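About Trisholm

Trisholm is a small firm that tests, packs and stores drinkware for makers who do not have the space or the staff to do it themselves. Most of what passes through the building is plain: cups, tumblers, beakers and the occasional vase. We handle pale and matt finishes more than anything else, as these mark easily and are the ones other packers tend to turn away.

The company was set up by Natalie Haworth and Cristian Restrepo, who had both worked in the returns department of a mail-order kitchenware business. Their job there was to open parcels that customers had sent back and to write down why. Chips at the rim were the usual entry, followed by grey rub marks on the body. The second fault interested them more. A chipped cup has generally been knocked, but a rubbed one may have travelled in undamaged packaging and still arrive unfit for sale.

Our work begins with contact surfaces: whatever touches the cup between the maker's shelf and the customer's cupboard. We look at card dividers, tissue, fleece, foam and pile fabric, and we record how each behaves against a given finish.

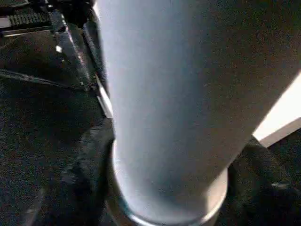

Finishes are grouped by how they take a mark, not by what the maker calls them. A speckled surface hides light rubbing but holds dust. A smooth matt surface shows rubbing at once under a low lamp and very little under a ceiling light, so every item is checked under both. Rims and foot edges are listed apart from the body, as the finish often thins there and the wear follows a different pattern.

Each tested item gets a sheet. At the last stocktake we held 1364 of them, of which 243 concern tapered shapes. Tapered cups are awkward. They rest on a small base, they lean when the surface under them is soft, and in a divided box they touch the card at one height only. Hui-mei Liu keeps the sheets and will supply copies to clients for their own products on request. Sheets for other clients' products are not released.

What we do

Surface checks. Send three of each item, unwashed, in the packing you use now. We report on the condition of the items as received and after handling.

Packing trials. We compare up to 2 lining materials per trial. The Jivurine liner, a short-pile sheet cut to our own pattern, can be included as one of the two.

Storage. Shelved, closed cabinets, no stacking of unglazed or matt ware. Minimum term one month.

Repacking. For stock that has been returned or that was packed badly at the start. Quoted by the box.

We do not test for food safety, dishwasher resistance or heat. Mellor, our sister company, arranges those tests and has its own price list.

On soft linings 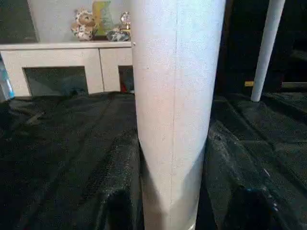
Clients often ask for the softest lining available. Softness helps against knocks but it brings two problems, which are movement and lint. Plush material does not lie flat unless it is fixed down; a tapered white cylinder stood on a dark green blanket has folds and a raised mound round its base, and fibres gather along the ridges where they are easily seen. A dark pile is useful to us for this reason, as pale lint and dust show up on it. For packing we would normally advise a shorter pile, pinned at the edges and brushed before use.

People

Natalie Haworth runs the surface checks. Cristian Restrepo deals with packing trials and with the box makers. Nhàn Thân looks after storage and goods in, and is the person to ring if a delivery is going to be late. Brenda Sedgwick handles quotations and invoices. Hui-mei Liu is in charge of records.

The Uneck store is closed for shelving work in June. Goods already held there can still be collected by arrangement, but new stock should be sent to the main building until the work is done.

Page last revised 31 May 2019.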